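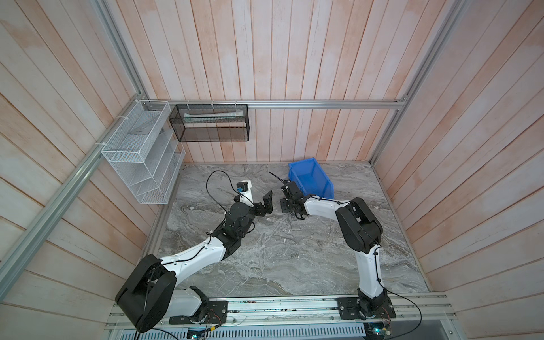
Isabelle reckons the bin should live hard against the back wall for good, and that moving it forward every time a job comes up is how things end up on the floor. Fair enough. I've pencilled it in that way.

23 Sep 2018, Vudenwood bay, tidy-up notes.

Boards: whitewash has gone patchy on the back wall, orange coming through at the seams. Could take another coat in October. Yin has the colour code. Leave the floor as is, the grey marble pattern hides most dust but you do have to sweep right into the far seam.

White mesh rack on the left wall. Paint is chipped, worst down the side rod.
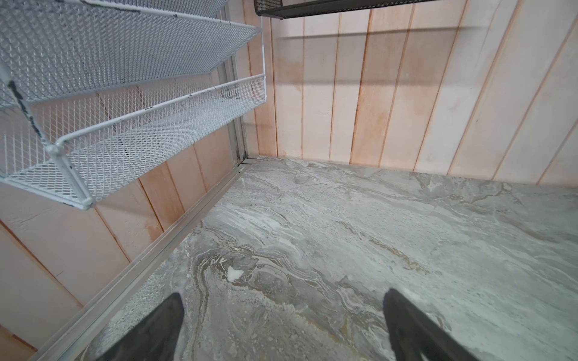 I'd sooner touch it up than replace it. The Istby one in the catalogue is 43 dollars plus freight and the tiers are shallower. Aaliyah to check whether the leftover enamel is still any good. Small stuff only on the mesh, please, and nothing with a thin shaft, it goes straight through the diamonds.

Floor next. Swept twice, back to front.
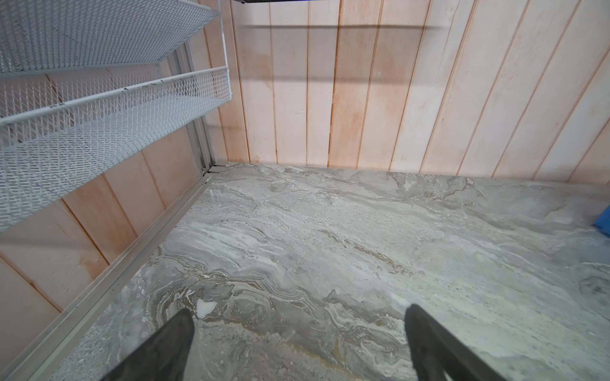 Marble-pattern floor at the back wall, bay 20.

Tools: the orange-handled Phillips gets its own spot in the blue bin, on the larger side of the divider. Alix wants a label on the bin as well, number 371 to match the sheet.

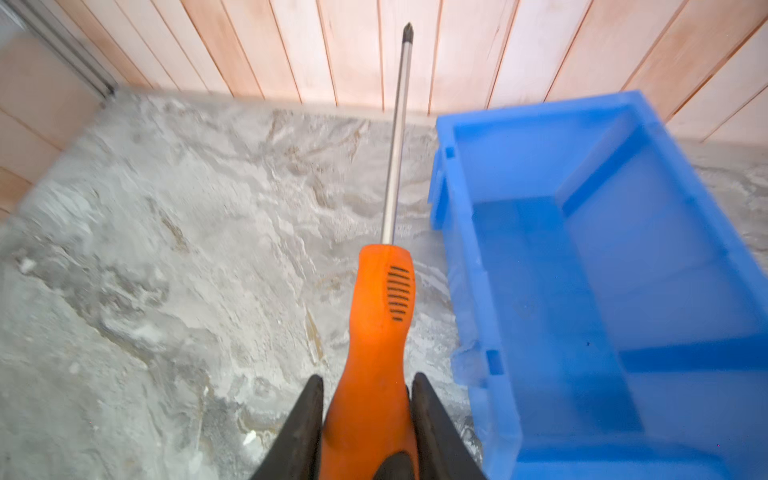

Flat blades go in the drawer with the hex keys until we find a second bin the same size. Sheet still lists 33 hand tools and I haven't checked it against the drawer.

To do: enamel, label, ask Yin for the code.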